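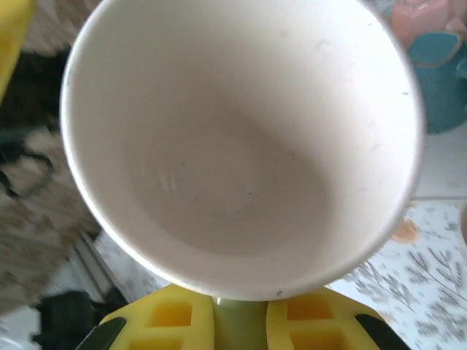 Which Way Up Should a Cup Go?

Print this page | E-mail this page

We use cookies to remember which pages you have read. OK | Change settings

Ask a roomful of grown-ups how to put cups away and you will soon have an argument. "Upside down, of course," says one. "Never upside down!" says another. They can't both be right about everything, so let's not believe either of them until we have looked at the reasons.

By Nighat Lodhi

The upside-down people have one main reason: dust. Dust is made of tiny bits of cloth, soil, skin and other things, so small and light that they float about the room. Sooner or later they come down. A cup with its mouth open to the ceiling catches whatever falls in. A cup turned over catches it on its bottom, and you don't drink from there.

That sounds like a good argument. But ask yourself how much dust lands in a cup you use every day. Very little, I should think. You drink from it, you wash it, and it is clean again before tea. The dust argument is a strong one for the best cups that come out in February when Grandma visits. For your everyday mug it is rather weak.
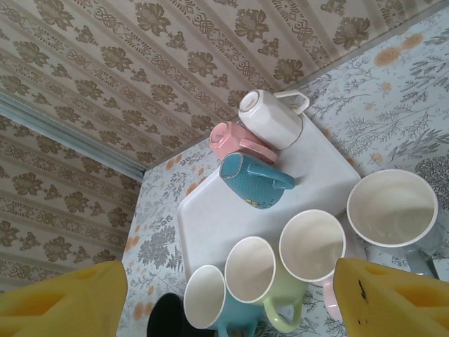

Photo: Arnar Thygesen

Plenty of people do both at once, with some cups turned over and some the right way up on the same tray. You may be told there is a rule for this. I have looked for the rule and I haven't found it.

The right-way-up people have reasons too. The first is that the rim is the weakest part of a cup. It is often thinner than the rest, and it sticks out with nothing beyond it to hold it up. Put a cup down hard on its rim and you might chip it. True enough – if you put it down hard. If you put it down gently, the cup is not heavy enough to hurt itself just by standing there.

The second reason is water. A cup that is turned over while it is wet can trap damp air inside. The water can't easily get out, and after a while the cup may smell stale. I believe this one, as you can test it at home. Wet two cups that are the same. Stand one upside down on a flat, smooth tray and the other the right way up beside it. Look inside both after an hour, then again after two. Try once more with the upside-down cup on a wire rack, where air can get in underneath. Write down what you see, even if it isn't what you expected.

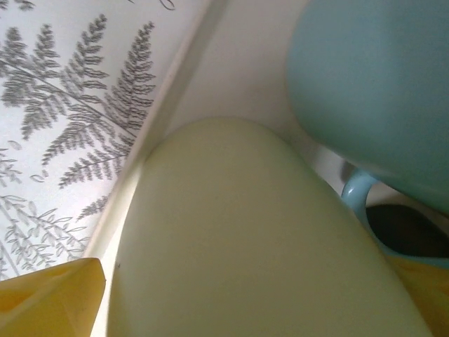
Does the handle matter?

Some people say a cup should always be picked up by its handle. A handle is a good idea when the drink is hot, because it keeps your fingers away from the hot part. When a cup is empty and cold, you can hold it round the middle with both hands, and I think that is safer for small hands. A handle is joined on to the side of the cup, and if it has a crack in it, that join is where it may give way. Check before you trust it.

Plenty of cups have no handle at all, and people have been drinking from bowls and beakers for a very long time.

What is the shiny stuff?
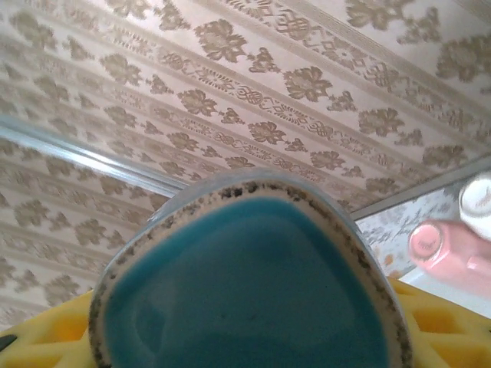

Glaze is a thin coat of glass. The potter covers the clay with a mixture of powdered minerals and water, then heats it in a very hot oven called a kiln until the coat melts. When it cools, it is hard and smooth and doesn't soak up your juice. Different minerals give different colours, so one cup can have a turquoise-blue inside and a cream rim with dark dots. You may hear that speckles mean a cup was made by hand. Don't be so sure! Factories can make speckles as well, and a speckled rim doesn't tell you who made the cup.

So which way up?

Dry cups you hardly ever use: upside down is sensible. Wet cups: the right way up, or on a rack. Everyday cups: whichever way fits on the shelf. If somebody tells you theirs is the only proper way, ask them how they know. They may have a very good answer, and if they do, write and tell me.

Contact us | © Rellura Children's Pages | Last changed 2023-08-31 | Back to top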